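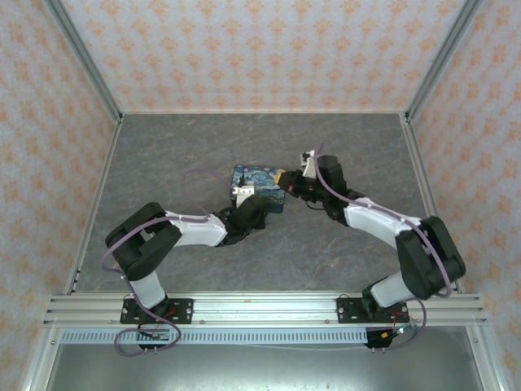
Jastura published its hillclimb calendar last night and I've read it four times, mostly looking for the round they took away. Nuselel is gone. Eleven years of dodging goats on that road and it gets replaced by a car park slalom with sponsor tents. The new course map is all loops, a swirl of blue and yellow like the lid of that little box, and I couldn't tell you where the start line is.

2/ For anyone new: hillclimb is one car, one hill, one clock. You drive up as fast as you dare and then wait three hours to do it again. My kind of sport.

3/ Entry fee is up to 662. For that you get three timed runs, a sticker, and a sandwich if you find the van before Kimutai Shemweta's crew does.

4/ The class rules changed too. Anything under 1.6 liters now runs with the "historics," so Naomi Rotich's hatchback, which she bought new, is a classic. She has taken this about as well as you'd think.
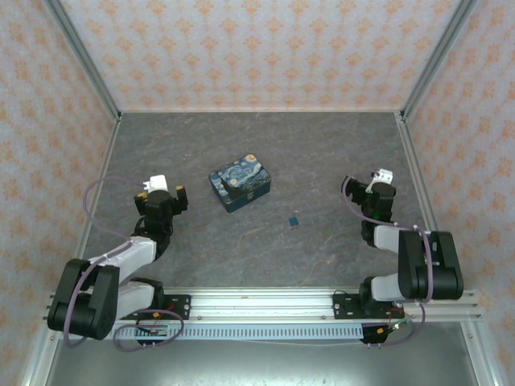
5/ She'll still win the class, mind you. She was 31 hundredths off the outright record at Rweyemamu last March with a third gear she describes as "optional."

6/ Chepkoech Lema is moving up to the open class with the Otimetti single-seater. Fast car. It also dropped its exhaust at two rounds out of five, so stand well back on the hairpin.

7/ The one change I like: 60 entries max per event. Last season's opener finished under headlights and I was marshaling post 6 with a dying flashlight and one glove.

8/ Pendo Kombo has asked the organizers if Nuselel could come back as a non-points round. The reply was "under review." I've been to enough of these to know that means bring it up again at the winter dinner, after dessert.

9/ Anyway, I've sent my entry in. Same car, same tires, same number if they'll let me keep it. See you in the car park.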